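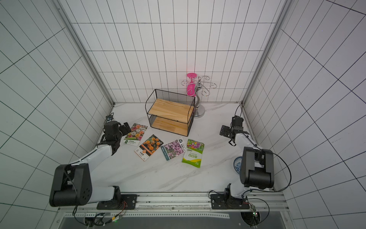 第1页　白方砖，黑色细缝，带浅灰纹的白台面

讲稿：整理收纳这门生意，数字从哪儿来
2024年9月4日，星期三，Prutberg 图书馆二楼

开场（别超过三分钟）

先问一句：家里有没有买来装东西、最后自己变成了东西的盒子？举手就行，不用说是几个。

讲清楚今天的范围。我不反对收拾屋子，我自己每周也收拾。我想谈的是围着收拾屋子长出来的一套说法：少即是多，台面要空，物品要“回家”，人会因此变得平静、专注、睡得好。这些话大家听得太顺了，很少有人追问一句，谁量过？怎么量的？

交代一下背景：我做过几年家居类杂志的编辑，写过不少“七步让厨房焕然一新”。那些步骤多半是下午开会凑出来的，凑到七步是因为版面刚好放得下。所以今天有一部分算是还账。

第2页　“三成时间花在找东西上”

这句话大家应该见过。Clakolent 的产品册印在第二页，Vi 线上课的第一节也用了，措辞几乎一样。

我去找出处。产品册写的是“据调查”。课程写的是“研究显示”，点进去是另一篇博客，博客又引回了产品册。转了一圈，原点没有人站着。

（停一下，让大家看屏幕上的那个圈）

唯一能找到样本数的是 Zoltlow 的一份问卷，七月做的，收回 1,547 份。听着挺多。往下看两点：
一，问卷挂在他们自己的应用里，下载这个应用的人本来就觉得家里乱。
二，题目是“您是否经常因为找不到物品而感到烦躁”，选项为“总是”“经常”“有时”。没有“很少”，也没有“从不”。

这样的题目，连我母亲那种抽屉里的螺丝都分大小的人，也得选个“有时”。然后“有时”被算进了“受困扰人群”。

提醒自己：这里容易讲得太得意，语速放慢。问卷设计得差，跟结论是错的，是两回事。也许人们真的很烦躁，只是这份东西证明不了。

第3页　空台面的前提

杂志照片里的厨房为什么那么干净？拍之前有人把电饭锅、油瓶、抹布、孩子的药统统搬到走廊去。我搬过。拍完再搬回来，一样不少。

读者看到的是一个没有人做饭的厨房，然后拿它跟自己晚上七点的厨房比。这个比法从一开始就不公平。

再说白色。白墙白台面在照片里显得宽敞，这一点我承认。至于“白色让人静心”，我问过推销橱柜的人，他说客户都这么反馈。客户是刚装完的客户。住了五年的客户有没有反馈，他说公司不回访。

细缝的事顺带讲。浅色填缝容易显脏，深色填缝把格子勾得很清楚，有人喜欢，有人看久了眼晕。两边的文章我都读过，都写得斩钉截铁，都没给依据。这就是口味，写成口味就好了，何必写成科学。

第4页　算一笔小账

Clakolent 的“全屋归位套装”卖 2,588 元，内含分隔盒、标签、挂架和一本册子。册子我读完了，主要意思是：买盒子之前先扔东西。

那么问题来了，扔完之后还需要这么多盒子吗？册子没写。

我请几位朋友按册子的顺序做，先扔，后买。扔完以后，大多数人觉得家里原有的鞋盒和饼干罐就够了。我知道这也不算研究，几个朋友而已，还都是会听我唠叨的那种朋友。所以我不打算写成“研究显示”。

有听众可能会说，花钱本身就是动力，付了钱才会动手。这个说法我愿意认真对待。健身卡也是这么卖的，健身卡的使用情况大家心里有数。

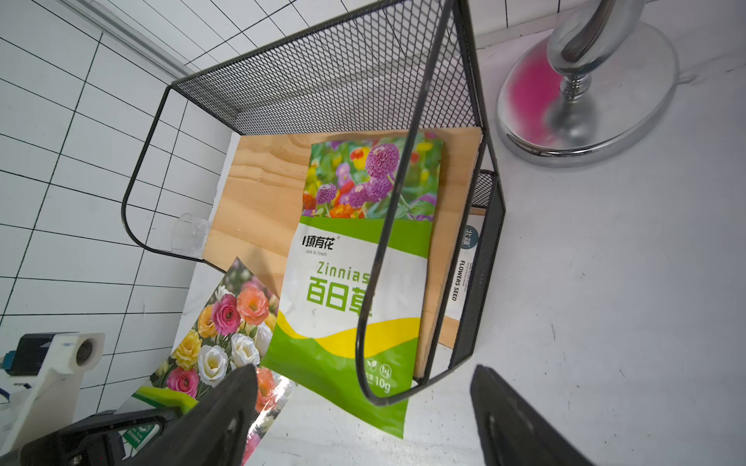 第5页　“看得见才会用”

这是我对整套理论里比较有好感的一条，所以要多花点时间挑它的毛病。

道理很直白：塞进柜子深处的东西会被忘掉，竖着放、敞着放，一眼能看到，就会拿来用。卖敞开式架子的人爱讲这个。有意思的是，卖带盖盒子的人讲的正相反，说看不见才清爽，眼睛才得休息。同一家公司，Clakolent，产品册第十页讲前者，第十四页讲后者，中间隔着两页广告。

两条能不能同时成立？也许能，如果分清楚什么东西、什么人、多常用。册子没有分。分清楚了就没法一次卖两样。

我自己的经验，仅供参考：菜籽、邮票、备用电池这类小东西，放在外头头一个月确实会多看几眼。过了一个月，它们就成了墙的一部分，跟藏在柜子里差不多。去年春天我有一包菠菜籽，天天在眼前，到想起来要种的时候，天已经热了。错不在架子。

（这里通常有人笑，等一等）

问听众：有没有人因为东西摆出来了，半年后还在用？请他讲讲是什么。如果是每天都用的东西，那它藏起来也会被翻出来，不能算架子的功劳。如果是偶尔才用的，那我很想听。

第6页　30天挑战

Vi 的课程要求连续 30 天，每天处理一个角落，拍前后对比照发到群里。群里看上去效果惊人。

几个疑问：
坚持不下来的人不发照片。群里看到的全是坚持下来的。
对比照的“前”往往拍在晚上开着顶灯，“后”拍在上午拉开窗帘。我当编辑时也这么干过，灯光省掉一半力气。
没有人拍第六十天。

我写信问过课程方有没有后续跟踪，回信很客气，附了一张优惠券，满 500 元可用。

公道话也要说。有学员告诉我，那个月家里人一起收拾，晚饭后多说了不少话。我信。只是这份好处大概一起包饺子也能有，课程费就显得贵了。

第7页　那我信什么

讲到这里总有人不耐烦：你什么都不信，到底该怎么收拾？

我信的很少，而且都很没劲：
常用的放手边。
重的放低处。
过期的药尽早清出来，送到有回收点的药店。
买容器之前量一量柜子的深度，量完写在纸上带去店里。

每一条都不需要理念，也卖不出课程。至于收拾完会不会更平静，我的回答是看人。有人在乱桌子上干活很踏实，被人整理过反倒什么也找不着，这种人在收纳书里通常被当成还没想通的读者。

如果时间够，补一段关于“断舍离测试”的话：拿起一件东西问自己还喜不喜欢。我对马桶刷从来没有喜欢过。时间不够就跳过。

提问环节备用

可能会问：你是不是收了别家的钱？没有，今天连停车费都是自己付的。
可能会问：数字不可靠，可方法有用，何必较真？可以用。请把数字从海报上拿掉，方法照样用。
可能会问：标签机值不值得买？先借一台，看贴到第几个开始嫌烦。
可能会问：老人不肯扔东西怎么办？这个我答不好，转给做社区工作的听众，别硬答。

带下楼的东西：问卷题目的复印件，产品册第十页和第十四页各一份，转接头。投影仪遥控器还给前台。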